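Zakia Picnic Set Review: A Summer and a Half of Eating Outside

by Iona Tosh 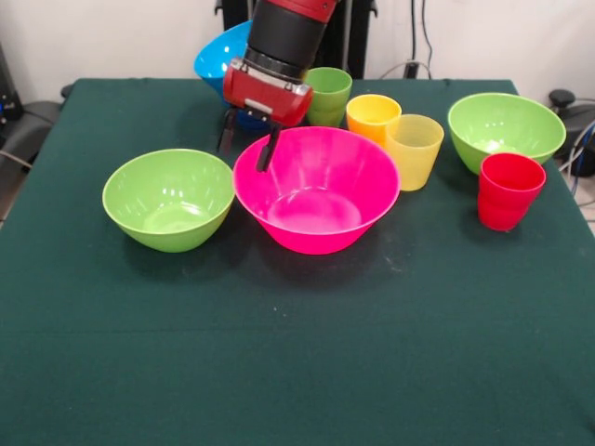
Bowls and cups in bright plastic on a green cloth.

I have wanted to write this one up since last October, when I packed our picnic things away and realized I was sad about it. We ate outside so much last year! Breakfast on the back step, supper at the lake, soup in the parking lot at my daughter's swim meets. Most of that was down to having one box that was always ready to go, and the box was the Zakia set.

What you get for your $70 is a lidded tote, four plates, four bowls, four cups, a set of forks and spoons in a roll, a cutting board that doubles as the lid of the inner tray, and two flat ice packs. No knives apart from one small paring knife in a sheath. I was annoyed about that for a week and then stopped noticing, as we mostly eat things that can be torn or scooped.

The tote

This is the star. It's stiff-sided, so it stands up by itself in the trunk, and the base is a molded tray that doesn't care about wet grass. The handles are long enough to go over your shoulder with a coat on. I've had soft picnic bags before and they all ended up as a slumped heap with a squashed tomato at the bottom. Here the plates slot upright along one side and the food goes in the middle, and the food stays where you put it. I drove 20 miles of washboard road out to Telitz Lake with a lemon tart in there and it arrived as a tart.

The zipper is my one worry. It runs around three sides of the lid and it's a little stiff at the second corner. Mine hasn't failed, but I rub a candle stub along it every month or so, and I'd tell you to do the same from the start.

Plates and bowls

The plates are a good size, with a raised rim that keeps potato salad dressing off your knees. They do scratch. If you cut meat on them you'll see it, and mine now have a pattern of fine lines that comes up in low sun. The bowls have held up better. They're deep enough for chili and they nest tightly, sometimes too tightly - if you put them away damp you'll be twisting them apart on a blanket while everyone watches. A square of paper towel between each one fixes it.

Everything has been through the dishwasher, top rack, more times than I could tell you. No warping so far. Tomato sauce will leave a faint stain if you let it sit overnight in a hot car, and baking soda paste took most of it off.

The cups

I love the tote, I like the plates, and I merely get along with the cups. They're light, which is great for carrying and not so great in wind. On a flat table they're fine. On a blanket on a slope they go over if you breathe near them. My friend Ona Liepiņa, who came camping with us in June, pushed hers an inch down into the sand and left it there all evening, and I've copied her ever since. They're no good for hot drinks either. Coffee makes the sides too hot to hold. Bring mugs.

Ice packs

Better than I expected. Frozen overnight, they kept a quart of milk properly cold from seven in the morning until late afternoon on a warm day, with the tote in the shade and the lid closed as much as a lid ever is with kids around. They lie flat against the bottom and take up almost no room. I bought a second pair, and with all of them in, you can carry ice cream for a couple of hours. Yes, I tested that more than once.

How it compares

Before this I had the Rultville hamper, the wicker one with leather straps. It's beautiful and I still have it, with towels in it. It weighs a ton before you put any food in, the straps hold real china that you spend the whole day fretting over, and wicker in the rain smells like a pet shop. If you picnic once a year on an anniversary, get the Rultville and enjoy every minute.

I also borrowed the Wihongi backpack set for a hike up to the lookout, which is at 4,000 feet and a proper slog. For walking, the Wihongi wins easily. It sits close to your back and the insulated part is separate, so nothing leaks on the bread. But it only really feeds 2, and the plates are the size of saucers. For a family coming out of a car, the Zakia is the one I'd pick every time.

Small things I like

The cutlery roll has a spare pocket, and mine holds a bottle opener, salt in a little screw-top jar, and a pencil for card scores. The inner tray lifts out and makes a good level spot for drinks if you didn't bring a table. And the colors are cheerful! I didn't think I'd care, but it has put an end to all arguments over whose drink is whose, and it's very hard to leave a bright bowl behind in the grass at dusk.

Small things I don't

The sheath on the paring knife is loose, so I keep a rubber band on it. The printed care label inside the lid has already worn blank. Spare cups are sold only as a full set, which seems a shame when you've lost just one to a river.

Would I buy it again?

Yes, happily, and I nearly did for my brother's birthday until he told me he hates sand, ants and sitting on the ground. If you don't hate those things, and you have space in the trunk to leave it packed all season, I think you'll get a lot of use out of it. Ours is by the front door right now with the ice packs in the freezer. Saturday looks dry, there's half a ham to use up, and I still haven't tried it with the big thermos standing on end.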